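Die Otter sind zurück – und diesmal geht es aufs Meer

Sechs Jahre haben Familien auf die Fortsetzung gewartet, jetzt steht fest: »Olville« kommt wieder ins Kino. Der zweite Film um die Otterstadt unter der alten Brücke heißt »Olville – Die große Flut« und läuft im September an. Wer den ersten Teil mit Kindern gesehen hat, kennt das Lied vom nassen Hut vermutlich bis heute auswendig, alle vier Strophen, und darf sich freuen, denn es kommt wieder vor (in einer Fassung für Blaskapelle!).

Das Studio Dranton hat am Montag in Tastitz gut zwanzig Minuten aus dem fertigen Film gezeigt, im großen Saal des Stadtkinos, der bis auf den letzten Klappsitz gefüllt war. Vorn saßen Schulklassen, hinten die Fachpresse, und gelacht wurde vorne wie hinten, wenn auch nicht immer an denselben Stellen.

Zur Geschichte nur so viel: Nach einem langen Regen löst sich das Bootshaus der Familie Pfützner von seinen Pfählen und treibt den Fluss hinunter, mitsamt dem Großvater, der davon zunächst nichts merkt, weil er seinen Mittagsschlaf hält. Die Kinder Jolle und Pint fahren hinterher, in einem Waschzuber. Unterwegs treffen sie auf eine Reiherin, die Gedichte schreibt und keinen Fisch mehr essen mag, auf eine Schleuse mit sehr strengen Öffnungszeiten und schließlich auf die See, von der in Olville bis dahin nur gerüchteweise die Rede war.

Allein die Szene an der Schleuse ist ein kleines Wunder. Der Schleusenwärter, ein Dachs mit Lesebrille, verlangt ein Formular, das es nur auf der anderen Seite der Schleuse gibt, und wie der Film aus dieser Klemme fast ohne Dialog fünf Minuten Slapstick macht, das hat Tempo und Herz und eine Genauigkeit, wie man sie im Familienkino selten sieht. Im Saal in Tastitz gab es danach Szenenapplaus.

Gezeichnet wird übrigens nicht mehr. Der erste Teil war noch von Hand auf Papier entstanden, für die Fortsetzung ist Dranton komplett an den Rechner gewechselt. Das hatte bei der Ankündigung für Unruhe gesorgt, viele fürchteten um den weichen, leicht verwaschenen Strich, der Olville so unverwechselbar gemacht hat. Nach den gezeigten Ausschnitten lässt sich sagen: Der Regen sieht noch immer aus wie mit zu viel Wasser getuscht, die Felle haben noch immer diese ausgefransten Ränder, und das Licht unter der Brücke ist sogar schöner geworden. 30 Farbtöne allein für den Fluss hat das Team nach eigenen Angaben angelegt, vom ersten Morgengrau bis zum Schlamm nach dem Gewitter.

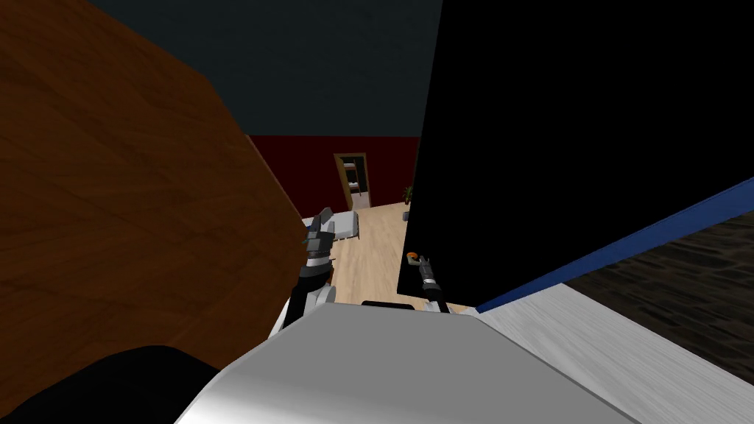
Tamošiūnaitė meinte nach der Vorführung, man habe sich vor dem Wechsel gefürchtet und sei dann überrascht gewesen, wie viel vom alten Olville den Umzug überstanden habe; am schwersten sei das Lachen des Großvaters gewesen, bei dem sich der ganze Schnurrbart bewegen müsse, und zwar von links nach rechts. Für den Film habe man sich außerdem vorgenommen, dass niemand wirklich böse sein dürfe. Der Dachs an der Schleuse tue schließlich nur seine Arbeit.

Genau das war ja schon die Stärke des ersten Teils. Es gab keinen Schurken, es gab nur ein Missverständnis um eine gestohlene Glocke, und trotzdem saß man bis zum Schluss auf der Sesselkante. Die Fortsetzung scheint diesen Weg weiterzugehen, mit mehr Weite und etwas mehr Wehmut. Wenn Jolle zum ersten Mal das Meer sieht, sagt sie eine ganze Weile nichts, die Musik setzt aus, und selbst in den vorderen Reihen wurde es still. Dann fragt Pint, wo denn hier das andere Ufer sei. Großartig!

Für die Musik wurde neben dem Studioorchester auch eine Blaskapelle aus der Gegend verpflichtet, die im Film als Kapelle der Hafenratten zu hören ist. Eine Tuba spielt dabei eine tragende Rolle, im Wortsinn, denn auf ihr setzen die Kinder am Ende über. Wer die Platte zum ersten Film noch im Regal hat, wird einige Melodien wiedererkennen, die jetzt breiter und mit mehr Wind gespielt werden. Auch die neue Platte ist angekündigt, in einer Auflage von 2000 Stück auf blauem Vinyl und dazu digital.

Ein paar Dinge bleiben offen. Die gezeigten Szenen stammten überwiegend aus der ersten Hälfte, und ob der Film seine vielen Figuren bis zum Schluss zusammenhält, wird man erst im Kino sehen. Die Reiherin zum Beispiel ist so komisch, dass sie den beiden Ottern stellenweise die Schau stiehlt – ihr Gedicht über eine Kartoffel wurde auf dem Heimweg an der Bushaltestelle bereits von Drittklässlern vorgetragen, mit allen Pausen.

Vor dem Kinostart gibt es in Tastitz noch eine Familienvorstellung des ersten Teils, auf der Freilichtbühne am Wehr. 768 Plätze stehen zur Verfügung, Decken und Sitzkissen bitte selbst mitbringen. Beginn ist bei Einbruch der Dunkelheit, das Vorprogramm mit Bastelzelt startet um 17 Uhr. Karten gibt es an der Kasse des Stadtkinos, Kinder unter sechs Jahren kommen kostenlos hinein. Bei Regen wird trotzdem gespielt, was zu diesem Film ja auch ganz gut passt.

»Olville – Die große Flut« ist ohne Altersbeschränkung freigegeben und dauert 94 Minuten. Nach dem Abspann sollte man sitzen bleiben, heißt es bei Dranton: Der Großvater wacht noch einmal auf.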